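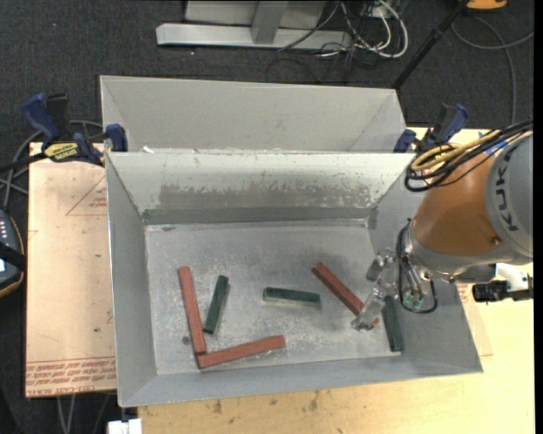
Red and green blocks in the grey bin

Holimton Sports Forum > Rules and Officiating > Restart distance on short pitches

ddolan
Our league plays on the Tukov ground, where the touchline run-off is narrow. The ref on Saturday made defenders stand the full two metres back at every throw-in. Is that from the Laws or a local rule?

kusuma_p
Laws. Law 15, two metres from the point on the touchline where the throw is taken. Run-off width doesn't come into it.

Yusri S
Agreed on the distance. But it applies to opponents only. Last December I saw a ref at Primetora move the thrower's own team mates back as well, and that was wrong.

ddolan
He moved ours too, twice. I took it up with him at half time and he said it was for safety.

mandagi20
He can ask. He can't penalise it. Different if the thrower is backed up against the fence – then let him step along a bit and get on with it.

kusuma_p
Not along. The throw is taken from where the ball left the pitch. A yard either way gets ignored in practice, but I wouldn't tell people it's allowed.

mandagi20
I've done 151 matches and never pulled one back for a yard.

kusuma_p
Nor have I. The wording is still the wording.

ddolan
Thanks both. I'll ask the league to put the opponents-only part in the ground notes.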